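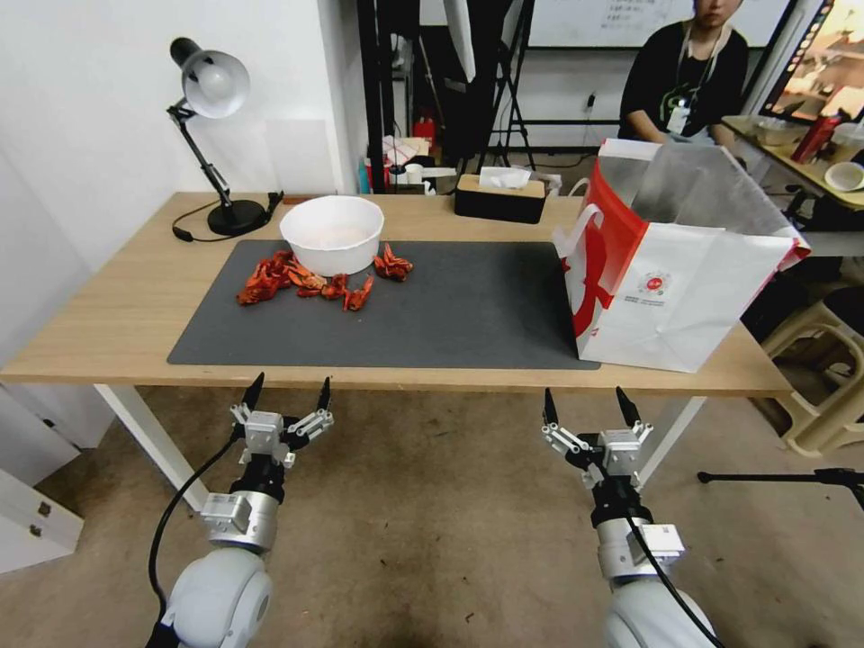
Table clearing by robot

Table clearing by robot is the removal of food waste, crockery and used packaging from a table by a machine, together with the sorting of these items into those to be washed, kept or thrown away. It is one of several household chores used to judge how far general-purpose machines have come, along with folding laundry, loading a dishwasher and making a bed. As of the most recent trials, no machine is able to clear an ordinary dining table in an unprepared home without some human help, although many can manage parts of the work.

Background

Machines have washed dishes in private homes for decades, but loading and unloading them has remained manual. Industrial robots were long confined to fixed tasks in which each part arrived in a known place and position. A table after a meal offers neither. Items lie where diners left them, they touch and overlap, and their number and kind change from one meal to the next.

Early work on the chore dealt mainly with cups and plates, which are stiff and have regular shapes. Interest later moved to food remains, as it became clear that a robot able to lift a bowl but unable to deal with what lay around it would save a household little time.

Nature of the task

The chore is usually divided into recognition, grasping, disposal and wiping. In recognition, the machine decides what each item is and whether it is waste. Grasping depends greatly on the material. A round bowl can be held at the rim or cupped from below. Shellfish remains are harder: they are light and uneven, and a heap must be taken either piece by piece or scooped together, with a risk of scattering it further.

Disposal calls for a container that can be reached and that stays open. Paper carrier bags are often used for this in homes. A stiff bin is easier for a machine, as its opening keeps the same shape, whereas a bag may fold or tip when touched. Wiping is commonly treated as a separate chore.

Mixed tables raise a further difficulty. Crayfish may lie close to a clear plastic box with a white spoon in one half and blueberries in the other. The crayfish may be meant for the bin and the fruit for the refrigerator, and the spoon could go either way. Clear plastic is also difficult for many depth sensors, which tend to see through it to the surface beneath. Other objects, such as a desk lamp or a tissue box, belong on the table and must be left alone, and a loose power cord must not be caught or pulled.
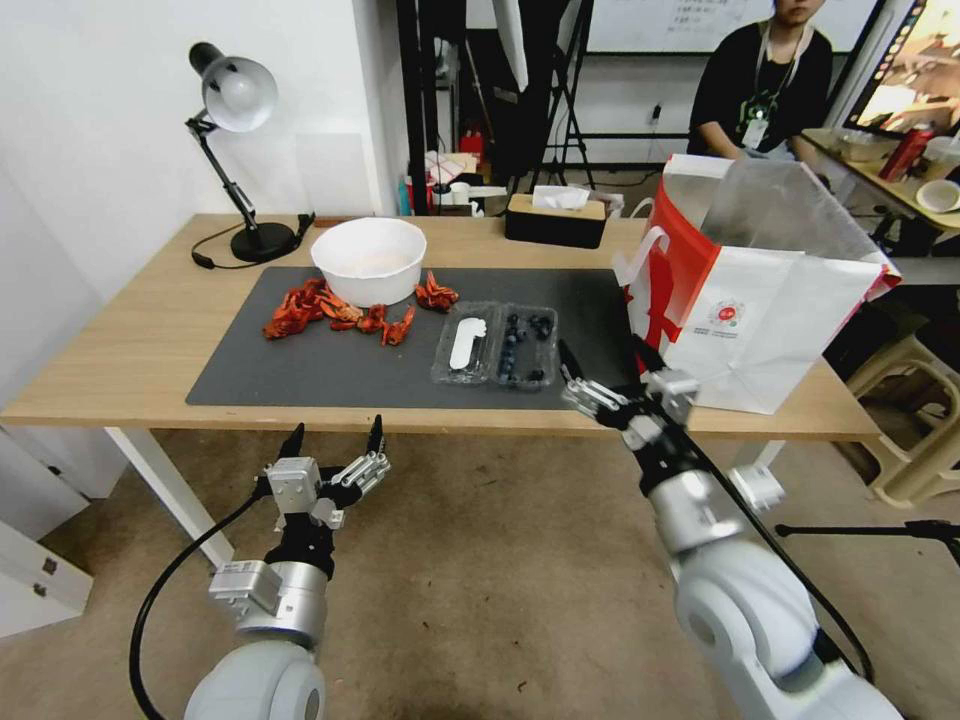 Grippers and hands

Two main kinds of end tool are in use. Two-finger grippers are simple, strong and easy to clean, and narrow fingertips can pick single pieces from a pile. They are less suited to gathering loose matter. Multi-fingered hands can wrap around a bowl or gather several pieces at once, but have more joints to control and more places in which food can lodge. Two arms are generally preferred to one, so that a bowl or bag may be steadied while the other arm works.

Trials

The Skedthorpe household trial compared machines on 4 chores, of which table clearing was one. Each machine was given 10 minutes per table and was marked down for spills, for items wrongly thrown away and for any request for help. Of 266 tables laid with food remains, fewer than half were cleared within the time. Results on tables holding only crockery were markedly better.

The Ovley workshop programme examined the same skills on the shop floor, using the sorting of packing scraps and small offcuts. Its report found that machines performed well where benches were kept to a set layout, and poorly where tools and waste were mixed. The Skokonden collection, which is widely used in training, holds almost 900 recorded clearing sessions – most of them guided by a human operator and not carried out by the machine alone.

Criticism

Some writers have questioned whether trials of this kind reflect life at home. The Godoy review argued that test tables are too well lit and too lightly loaded, and that speed is given too little weight. A person can clear a small table in a minute or two, while a machine may spend as long on a single heap of shells. The review also noted that the cleaning of the robot itself is seldom counted as part of the chore.

Supporters reply that slow work may still be of use if it needs no supervision, for example overnight or in the homes of people with limited movement. Safety near children and pets remains a matter of debate.

See also

Bin picking
Dishwasher loading
Domestic robot
Robot end tool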